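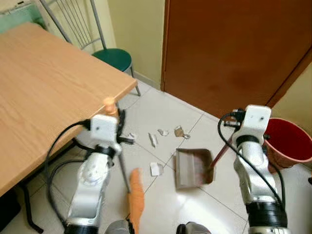
Every machine that works must also be looked after, and a robot with two arms needs it more than most. Our robot is called Brilance. It learns housework jobs in a small room at the Maddocks workshop, and I am one of the persons who keep it healthy. When it sweeps, one arm has the broom with the orange head and the other arm has the long red handle of the dustpan, and both arms must work together to get the scraps of paper. You do the same with your own two hands. But your hands repair themselves when you sleep, and the hands of Brilance do not. So each morning, before any sweeping, we do a check.

What is a gripper?

The hand of a robot is called a gripper. Yours has five fingers and can feel if a thing is soft or slippery. A gripper is much simpler. It has black parts which close on the handle, like when you hold a pencil between two fingers. Inside there is a small motor that pulls the parts together.

If dust comes on the parts that close, the handle can turn in the grip. Then the broom points to the wrong side and the paper stays where it is. We wipe these parts with a dry cloth, and after that we let Brilance squeeze a wooden stick for 60 seconds. My colleague Lleucu Lloyd pulls on the stick a little bit. If it slides, we clean again.

Why are there cables on the outside?

Look at the thick black cables that go along the arms. They make a big loose loop, and children who visit us often ask if somebody forgot to tidy them. No, the loop is made on purpose! Try this: tie a piece of string around your wrist, and let a friend hold the other end tight against your shoulder. Now try to stretch your arm. You can't do it very well. When the string has some extra length, you can move again.

A cable is the same. It brings electricity to the gripper and it brings messages back. Too short, and it will pull out of its plug. Too long, and it can catch on the corner of a table or on a door handle. We move the arm slowly to every side and watch the loop the whole time. In May we found one cable with a worn place, and we changed it the same afternoon. The new one is 680 millimetres long, a little longer than the old one.

Teaching the arms where they are

In each joint of the arm there is a sensor. A joint is a place that bends, like your elbow. The sensor tells the computer how far the joint is bent. After many hours of work, the numbers can be a little bit wrong. For you it would be like closing your eyes and touching your nose, but you touch your cheek.

To put this right, we bring both arms to a start position, and the computer sets the numbers again. This is called calibration. It is a difficult word, but it only means "making the measuring correct". Brilance needs it after every 37 hours of work. If the numbers are wrong by more than 2 millimetres, the broom may push too hard on the tiles, or not touch them at all.

The rule of the red button

Before we put our fingers near an arm, we press the red stop button and take out the key. Lleucu keeps the key in her pocket until everybody has stepped back. Also grown-ups who have worked with robots for many years must do it, every time.

Words to remember

Gripper: the hand of a robot.
Joint: a place where the arm bends.
Sensor: a part that measures something.
Calibration: making the measuring correct again.

Written by Sanne Boersma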